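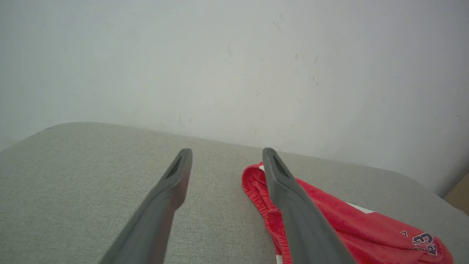 **Home Appliance Test Desk, Ketham**

We test washing machines, dryers, dishwashers and vacuum cleaners, and we publish the results for people who are about to buy one. The desk is part of Sollham, a consumer reviews publisher. Cooking appliances and refrigeration are handled by our sister desk in Andunov, and their reviews appear under the same Sollham name.

## What we do

We buy every machine we review from an ordinary store at the price anyone else would pay. Manufacturers sometimes offer us samples. We send them back. When testing is finished, the machines are sold and the money goes toward the next round.

A washing machine stays with us for 5 weeks. In that time it runs full loads, half loads and a delicates cycle, and we record water use, power use, spin noise and how much water is left in the fabric at the end. Dryers get the same loads straight from the washer. Vacuums are tested on carpet, hard floor and upholstery, with the tools that come in the box.

So far we have published 700 reviews. Older ones stay on the site with a note if the model is no longer sold.
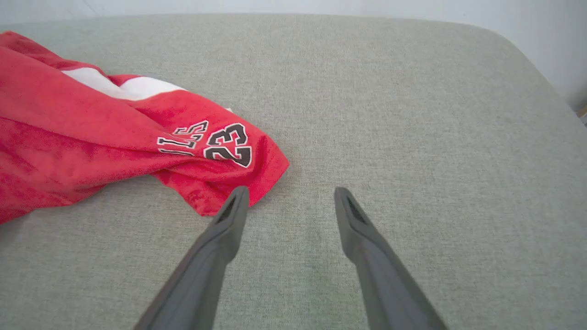 ## How we score

Each product gets a score out of 100. Performance makes up the largest part, followed by running cost, ease of use and noise. Price does not count toward the score, but we list it next to the result so you can weigh the two yourself.

Two testers score each machine separately. If their results are far apart, the machine is tested again. Any product that fails an electrical safety check is marked "Do not buy," whatever its other results.

## Who we are

There are 18 people on the desk: testers, writers, a data team and a small workshop crew who take machines apart and look at how easy they are to repair. The Bhattacharjee repair index, which you will see near the bottom of most reviews, was developed in our workshop and covers spare parts, access to the filter and pump, and the quality of the manual.

## How we are paid for

Sollham is funded by subscriptions. We don't carry ads from appliance makers and we don't earn a commission when you click through to a store. Scores and short summaries are free to read. Full test results and the comparison tool are for subscribers.

## Corrections and questions

If you think we have made a mistake, use the form at the end of the review and include the full model number from the rating plate. Corrections are dated and shown at the top of the page. We can't give advice on individual repairs or warranty claims.

The test rooms in Ketham are closed to visitors in April for equipment calibration.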